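In defence of the short visit

My family believes that a visit under 3 hours is an insult. You drive to Ukville, you are fed, you are fed again, and at some point after dark a great-aunt remembers there is a cake. To leave before the cake is to say something about your upbringing.

I would like to speak up for the visit of 30 minutes. One cup of tea, the main news, a look at whatever has gone wrong with the garden, and home. Everyone stays fond of everyone. I have never heard a good story told in the fourth hour of anything, though I have heard several told for the second time.

The usual objection is distance. If people have come 200 miles, the argument runs, they must be kept. I came that far last July and was kept for 2 nights, during which we discussed the route I had taken, the route I should have taken, and the roadworks at Arska. By the second breakfast we were reading the cereal box aloud.

Long visits also breed preparation. Beds are aired and a shelf in the fridge is cleared for a ham – always a ham – that will outlast the guests. A short visit needs a kettle and somewhere to sit, and the somewhere need not be very good.

A folding chair will do. It makes no promises about the evening. 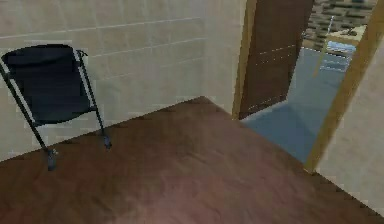
What to say at the door

Stand up first, then announce it. Announcing it while seated is treated as an opening offer.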